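혼합 보관 장난감의 분류 상자 설계 및 배치 검토

과제명: Dedus
작성: Khalil Aoun
대상 시설: Clivthorpe 놀이실

1. 과제 배경

Clivthorpe 놀이실의 소형 장난감은 회색 통 하나에 섞여 보관되고 있다. 공, 봉제 인형, 블록, 모형 음식, 동물 모형이 구분 없이 들어가므로 정리 시간은 짧지만 다음 사용 시 원하는 물건을 찾는 데 시간이 걸린다. 통의 깊이가 얕아 내용물이 테두리 근처까지 올라오며, 구형 물체는 통을 옮기는 동안 바깥으로 굴러 나가기 쉽다. 기존 운영 방식에서는 통이 가득 차면 같은 규격의 통을 추가하였고, 그 결과 혼합 상태의 통만 늘어났다.

본 과제의 목적은 저가 재료로 분류 상자를 제작하고, 상자의 개구부 형상과 탁자 위 배치가 분류 작업에 미치는 영향을 확인하는 것이다. 보관 가구 전체의 교체는 범위에서 제외하였다.

2. 시험 대상물

시험에는 장난감 40점을 사용하였다. 선정 기준은 한 손으로 집을 수 있을 것, 분리되는 작은 부품이 없을 것, 서로 다른 표면 재질을 포함할 것으로 정하였다. 일부는 놀이실 보유품이고 나머지는 Troncoso에서 구입한 묶음 상품이다.

대상물은 형상과 변형 여부에 따라 구분하였다. 노란 테니스공과 작은 흰색 공은 외형이 일정하여 구멍 통과 여부를 미리 판정할 수 있다. 봉제류는 눌렀을 때 단면이 줄어들기 때문에 치수만으로 판정할 수 없다. 블록류는 넣는 방향에 따라 모서리가 개구부 가장자리에 닿는다. 달걀판 모양의 장난감처럼 한 방향으로 길거나 넓은 물체는 별도 항목으로 기록하였다.

3. 분류 상자 제작

상자는 세 개이며 윗면에 원형 구멍을 하나씩 뚫었다. 외부 색은 미색 계열, 하늘색 계열, 분홍색 계열로 달리하였다. 구멍의 지름은 모두 88 mm로 통일하였다. 초기 안에서는 칸마다 구멍 크기를 다르게 하는 방법을 검토하였으나, 그 경우 색에 의한 구분과 크기에 의한 구분이 동시에 작용하여 결과를 해석하기 어렵다고 판단하였다.

본체 재료는 Justell 골판지이다. 전개도를 그린 뒤 접는 선을 눌러 두고, 원을 먼저 절단한 다음 조립하였다. 조립 후에 원을 절단한 첫 시제품은 윗면이 눌려 가장자리가 고르지 않았으므로 사용하지 않았다. 절단면은 종이테이프로 한 번 감쌌다. 테이프를 두 겹으로 감으면 봉제류의 표면이 걸리는 현상이 있었다.
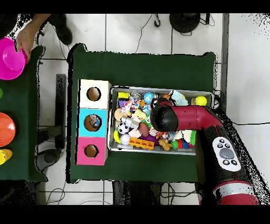 배치 시에는 세 상자의 측면을 밀착시키고 모서리를 맞추었다. 상자 사이에 틈이 있으면 작은 공이 그 사이로 들어가며, 꺼내기 위해 상자를 움직이면 기준 위치가 달라진다. 혼합 통은 상자의 오른쪽에 두었다. 이 배치에서는 물체를 통에서 들어 올려 왼쪽으로 옮긴 뒤 구멍 위에서 놓는 동작이 반복된다. 이동 거리는 칸에 따라 다르므로, 어느 칸을 작업자 가까이에 두는지도 기록 항목에 포함하였다.

탁자 표면은 짙은 녹색으로 하였다. 대상물 중 흰색과 노란색 물체가 많아 밝은 표면보다 윤곽 확인이 쉽다. 녹색 공은 예외이며, 통 밖으로 떨어졌을 때 확인이 늦어질 수 있다.

4. 시험 절차

(1) 대상물 전량을 혼합 통에 넣고 표면을 손으로 고른다.
(2) 세 상자가 비어 있는지 확인하고 탁자 왼쪽 부분에 맞추어 놓는다.
(3) 물체를 한 번에 하나씩 꺼내어 지정된 칸에 넣는다.
(4) 구멍에 걸린 물체는 방향을 한 번만 바꾸어 다시 넣고, 그래도 들어가지 않으면 옆에 둔다.
(5) 칸별 내용물과 미투입 물체를 기록한 뒤 다시 혼합한다.

지정 기준은 첫째 칸에 구형 물체, 둘째 칸에 단단한 비구형 물체, 셋째 칸에 봉제류로 하였다. 동일 절차를 다섯 번 시행하였으며, 첫 시행과 마지막 시행은 같은 작업자가 맡았다. 작업 속도는 제한하지 않았다. 중간에 휴식을 둔 경우에는 소요 시간을 비교에서 제외하고 분류 결과만 남겼다.

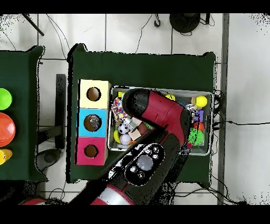
그림. 짙은 녹색 탁자 위의 분류 상자와 혼합 보관 통. 하늘색 상자의 구멍 안으로 은색 물체가 보인다.

5. 결과

구형 물체는 대부분 방향 조정 없이 투입되었다. 테니스공은 가장자리에 닿는 일이 적었고, 표면 마찰 때문에 놓은 뒤 굴러가는 거리도 짧았다. 매끄러운 공은 구멍 중심에서 벗어나 놓으면 윗면을 따라 옆 칸 쪽으로 이동하였다. 윗면에 턱이 없기 때문에 발생한 현상으로, 상자를 밀착 배치한 조건에서는 옆 칸의 구멍에 들어간 사례도 있었다. 이 경우는 오분류로 기록하였다.

단단한 비구형 물체에서는 투입 방향의 영향이 컸다. 블록은 면을 수평으로 놓으면 걸리고, 한 모서리를 아래로 기울이면 통과하였다. 동물 모형은 다리가 가장자리에 걸렸으나 머리부터 넣으면 해결되었다. 달걀판 모양의 장난감은 절차 (4)를 적용해도 들어가지 않아 모든 시행에서 미투입으로 남았다.

봉제류는 눌러 넣으면 통과하였다. 다만 칸이 차기 시작하면 내부의 봉제류가 구멍 아래를 막아 다음 물체가 걸렸다. 이는 구멍 지름보다 상자 깊이와 관련된 문제로 본다. 혼합 통에서 꺼내는 단계에서도 봉제류가 작은 공을 가려, 통의 바닥에 가까운 물체일수록 찾는 시간이 길어졌다.

6. 검토 및 수정 사항

공이 옆 칸으로 이동하는 문제에 대해서는 윗면 경계에 낮은 골판지 턱을 붙이는 안과 구멍 둘레를 약간 오목하게 만드는 안을 비교하였다. 오목한 윗면은 제작 편차가 커서 턱을 붙이는 안을 선택하였다. 턱의 높이는 아직 확정하지 않았다.

봉제류 칸은 구멍을 유지하고 깊이만 늘릴 예정이다. 깊이가 달라지면 세 상자의 윗면 높이가 맞지 않으므로, 나머지 두 칸에 받침을 넣어 높이를 맞춘다. 받침이 밀리지 않도록 바닥면에 고정하는 방법을 함께 시험한다.

색 구분은 유효하였으나 칸과 물체 종류 사이의 대응은 작업자가 외워야 했다. 상자 앞면에 그림표를 붙이는 방안을 놀이실 측과 협의 중이다. 글자 표기는 아직 읽지 못하는 이용자가 있어 채택하지 않는다.

미투입 물체는 통에 다시 넣지 않고 낮은 그릇에 따로 모으는 것으로 절차를 변경한다. 수정한 상자는 5월에 놀이실에 두고 같은 대상물로 시험할 계획이며, 골판지 모서리의 마모와 구멍 둘레의 테이프 박리를 점검 항목에 추가한다.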